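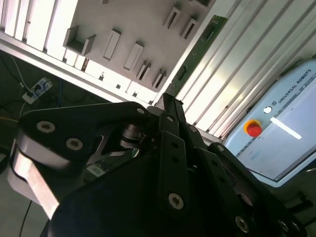
Words by Áine Cronin
Filed under: Workshop, Tidying up
Reading time: a cup of tea

A flat board with raised holders is my favourite way to keep small parts in order, and you can make one in a Saturday morning! Pale grey is a lovely colour for it, as dark screws and black fittings show up straight away.

What you need

A flat board, an aluminium frame to fit it, a set of raised holders, short countersunk screws, a pencil, a long ruler and a hex key.

1. Lay it out dry

Put the holders on the bare board and shuffle them about until you like them. A loose grid is grand. I leave 40 mm between neighbours, enough for my fingers (Oisín Breathnach has bigger hands and swears by 47). Draw round each one in pencil.

2. Drill and fix

Drill your pilot holes, then countersink them so the heads sit flush. Start every screw by hand and only nip them up once the holder lines up with its pencil mark. If one goes in crooked, back it out and try again – don't force it.

3. Frame it

Slide the board into the frame and tighten the corners a little at a time, going across from one to the opposite one. Check it hasn't bowed.

4. Tilt it

Mine leans back 29 degrees and I love it. Everything is easier to reach, and I can see into the holders from my stool. Test yours with the heaviest bits you own before you trust it.

5. Sort out the cables

Keep the power strip well to one side and tie up any slack. Do this before you fill the holders, or you'll be lifting everything out again.

Leave the pencil marks on for a week or so. I moved 2 of my holders after a few days' use, and the old outlines made it very easy to line them up again.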